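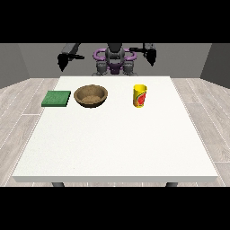

## 4.2 Do shoppers read a surface as clean?

**Figure 3.** White table with a green square pad at the far left of the back row.

The claim that pale surfaces make people wipe more often comes up in nearly every trade guide on kitchen colour, and we have found little behind it. The Musta survey, often cited in support, asked 1,000 households how often they cleaned, and took their word for it. People tend to give a flattering answer to that question.

Our February diary study in Drollano was smaller (43 households) but asked for a note at the time of each wipe. White tables such as the one in Figure 3 did no better than dark ones. The Bíró scale, which scores neatness out of 50, showed a small gap in favour of white, but it relies on the owner's own judgement and we would not lean on it.

Speckled finishes are a harder case. A faint speckle may hide crumbs, or it may send people looking for them. The Plela report argues for the second view using sales of cleaning spray, a poor stand-in for behaviour. Spray can sit in a cupboard for years. Until someone weighs the bottles before and after, we treat the question as open.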